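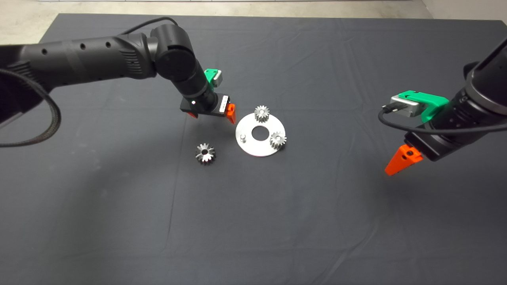
When can pupils get the new Year 9 science revision packs? From Wednesday, 9am, free on the Bremero site.

Bremero has put out its revised packs for biology, chemistry and physics. 17 units, each with a mark scheme. Printed copies going to 600 schools in June, rest by download. Old packs stay up for 2 weeks then come down, so save anything you stil need.

"Teachers asked for shorter topic tests. Done," said Revathi Chettiar, head of schools at Bremero.
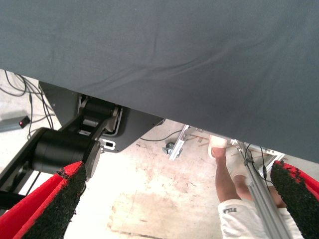
## Press contact

Marjatta Aaltonen, Bremero press desk. Sample units on request, pls say which subject and wether you want the answers too.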